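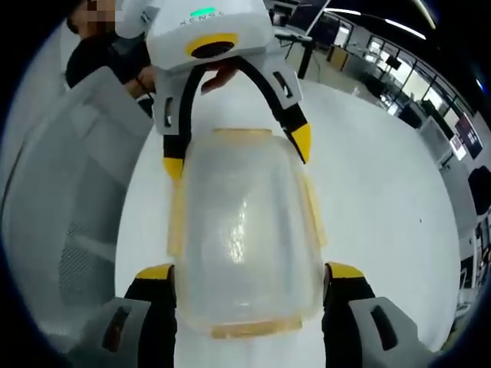
*Container handling with paired hand-held grippers. XENSE lettering on the far unit.*

# Roltden Paired Task Recording

**Type:** recording service for robot training, with viewer software 
**Sold by:** Roltden 
**Price as listed:** $229 per task, setup billed separately 
**Included:** two operators, two rounds of re-recording, Dernuda viewer license 
**Page updated:** February 5, 2020

Roltden sells recordings of people doing table work with hand-held grippers. You send a list of tasks, their operators do them on a bench, and you get files you can train on. The pitch is that you skip buying hardware and skip training your own people. We list the service because customers keep asking for it. We have reservations, and most of them are below.

This listing covers the service and the software. The grippers belong to the setup and aren't for sale here, and we have no opinion to offer on them as hardware.

## What you get for the money

Each task on your list is recorded by a pair of operators who face each other over the bench, one gripper apiece. The sales sheet calls this "natural cooperation." I would call it two people being careful with one object. Whether that teaches a robot anything depends on how close your robot's fingers are to the ones used in the recording, and the sheet is silent on that. Ask for finger width and opening range before you sign. If your own fingers are flat and stiff, expect to do a lot of fixing.

The viewer, Dernuda, plays both gripper views side by side and lets you mark start and end points. It does this well enough. It also opens every file from the top each time, forgets your marks if you close it without exporting, and has a search box that only finds task numbers. The October release was supposed to fix the marks. It fixed the export button's color.

A single order can hold up to 16 tasks. That sounds like plenty until you learn that "pick up the container" and "pick up the container by the long side" are billed as separate tasks. Write your list with that in mind and push back on the quote. They do move.

## Rigid and clear objects

Plastic food containers are on Roltden's standard object list, in the version with latches and the version without. These are a fair test. A clear wall shows the table behind it, throws a bright streak toward the camera, and gives software very little to hold on to. The brochure says clear objects are "fully supported," and it took three emails to find out that this means "we will record them." Nothing is promised about labels or object positions.
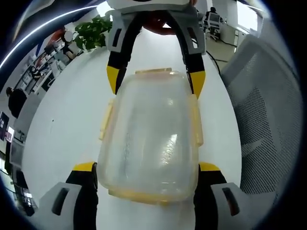
A customer in Sotomayor wrote in to say we are too hard on the labeling. Their point was that they never wanted labels, they have their own people for that, and what they paid for was steady footage of two grippers working on the same thing without having to hire anyone. On that score they were satisfied and said they would order again. They did add that the second round of re-recording took longer than the first, and that they had to ask for it twice.

Fair enough. If raw footage is all you want, a good part of my complaint goes away. The price doesn't, though, and footage without labels at $229 a task should come with something better than a viewer that loses your marks.

Before ordering tasks with clear containers, get these in writing:

- whether lids and latches are to be opened or left alone
- which end the near operator takes
- what counts as a failed grasp, and whether you receive the failures
- whether the object may be swapped for a similar one partway through

The third item matters most to me. Roltden's default is to throw failures out. I think that's a mistake. A robot that has only been shown clean grasps has no idea what a slipping container looks like, and you will find that out on your own bench. They will keep the failures if you ask, at no charge, but the order form has no box for it. Put it in the notes field.

## Shared holds

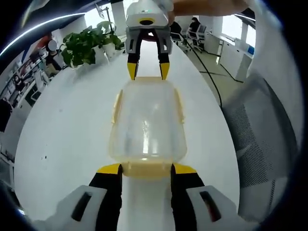 *Shared hold on a clear container, a gripper at each end.*

Shared holds are the reason to consider this service at all. One operator with one gripper is something most labs can set up in an afternoon. Two people on one object is harder – the timing drifts, someone pulls, and the two recordings have to agree on the clock. Roltden says its clocks agree. We asked how that is checked and were sent the sales sheet again.

The nearest thing on our shelves is Skiltetti, a do-it-yourself package with a timing box and a plain file format. It comes with no operators and the manual is poor. What it does have is a timing log you can read for yourself, and I would take that over a promise. If you have the people and the patience, look there first.

## Liquids

Liquid tasks are quoted separately and the quote is vague. The wording is "small amounts, non-hazardous," with no figure given for volume. One of the sample clips uses a clear plastic cup with only a thin layer of orange liquid at the bottom, standing between the near gripper's fingers while the second gripper hangs close by. That's a sensible amount for a bench full of electronics, and coloring it was a good idea, as plain water in a clear cup would be miserable to track. It tells you very little about a full cup. A nearly empty cup forgives a tilt that a full one won't. If your robot is meant to carry drinks, ask for a higher fill level and see what happens to the price.
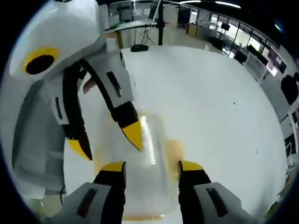 Background is the other thing to settle early. Roltden records in a working office and doesn't offer a plain backdrop unless you pay for setup. I go back and forth on this. A busy room may help a model cope with busy rooms, and it may also teach it that cups live near offices. The cup here stands on a wide white table with a glass railing, desks and lit monitors beyond it, so anything you train on this kind of footage will take in all of that along with the grasp. Ask whether the table can be swapped for something closer to your own surface. Dark wood and steel are both on the options list, neither with a price beside it.

## Ordering notes

- Quotes are per order and cannot be combined later.
- Dernuda runs on one machine per license. Moving it means writing to support.
- Re-recording rounds cover operator error only. Changes to your own task list are billed as new tasks.
- Returns are not accepted on delivered files.

Start with one short order of your most awkward task, failures included, and open the files in something other than Dernuda before you pay for more.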